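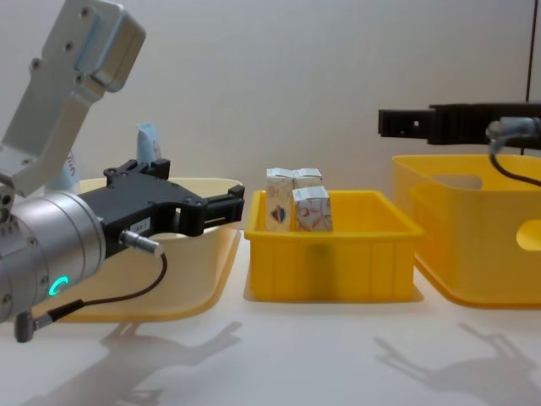 Memoria del proyecto – Buenas prácticas para una célula de dos brazos
Autores: Hatsue Hosoda y Relu Roman
Entrega: 05/01/2022

1. Objeto
El proyecto Tangen propone unas normas internas para tareas de clasificación de envases con dos brazos robóticos sobre una misma mesa. Tomamos como referencia la evaluación de riesgos que exige la norma ISO 12100. El trabajo no sustituye esa evaluación.

2. Zona compartida
El espacio sobre el recipiente central es el más delicado, pues ambas pinzas pueden entrar en él. 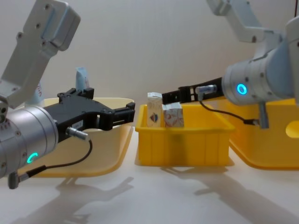

La regla adoptada es que solo un brazo manipula dentro de la zona compartida. El otro espera con la pinza abierta y no avanza hasta recibir la señal de zona libre. La separación mínima entre pinzas en espera se fijó en 80 mm – en octubre era de 40 mm y nos pareció escasa.

3. Transporte de piezas
Con una pieza sujeta, la velocidad se reduce y no se permiten giros bruscos de muñeca. Los tubos se llevan en vertical.
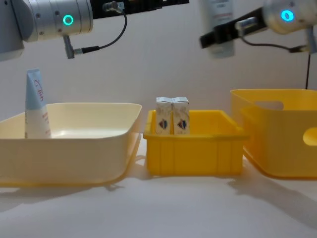
Figura 1. Brazo derecho con un tubo sujeto en la pinza.

4. Cables y recipientes
Los cables se revisan antes de cada sesión. Ningún bucle debe poder engancharse en el borde de una cubeta.
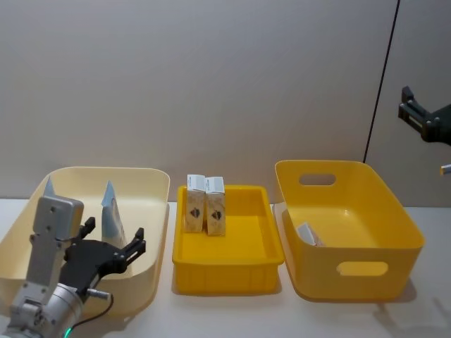 La posición de las cubetas se comprueba también al inicio, y cualquier cambio se anota en el registro. Queda pendiente definir quién autoriza el rearme después de una parada.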